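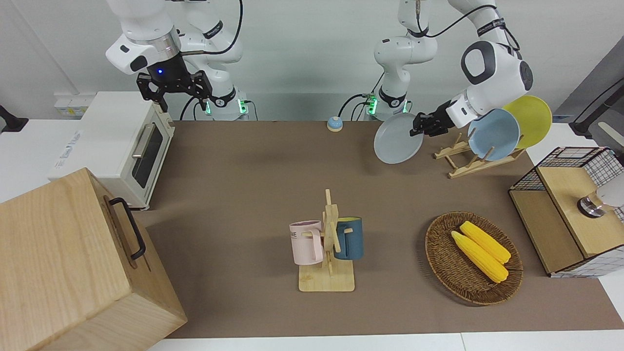
Renato Riquelme's comment on the draft was that a rule which cannot be checked from the log should not be in the rules at all. Accepted. Draft 2 below is cut to what the Gavska cell can record, plus two items I want kept regardless.

May 13, 2022

Plate-to-rack task, both arms powered, one arm working. Going through the handling rules against the job as it is laid out.

Rule 1. The idle arm parks open and empty, clear of the working arm's path. Parking over the back corner of the table on the toaster oven side is acceptable for this layout. It would not be if the oven door were part of the task, so the park pose goes on the task sheet and is not a cell default.

Rule 2. Plates are gripped at the rim and carried upright, low over the table. The old Jelis sheet allowed a flat carry. Struck out. Maximum carry height is still open – I have 12 cm written down from July and no record of how it was arrived at.

Rule 3. Approach the rack from the free end. With the light blue and yellow plates already standing in it, the next one goes in from the left. Reaching over a loaded slot is a stop condition.

Rule 4. Items not used in the task stay where the layout sheet puts them. Mug tree in the centre, corn basket to the right of it, bell at the back. Herrera wanted them cleared for the early runs. I disagree: clearance figures from a bare table do not carry over. Left as is, his objection noted in the margin of the sheet.

Rule 5 (kept regardless). Nobody reaches over the table while either arm is powered, including to straighten a mug. Power down, move it, log it, restart from the park pose.

Rule 6 (kept regardless). Status lights are not proof of a safe state. Green on the base tells you what the controller thinks. Check the pendant.

Log format: 27 fields in the present template, 17 of them filled in by hand. Too many. The Troma export already covers joint positions and gripper width, so those come off the form. Form 101 needs reissuing once that is done.

Open:
– grip force limit for rim holds, per plate type
– who signs off a changed layout
– whether a bell press counts as contact or as a task step (Renato says step, I have it down as contact)

Draft 3 after the force limits are in.

We use cookies to remember your settings and count visits to this notebook. Accept all | Manage preferences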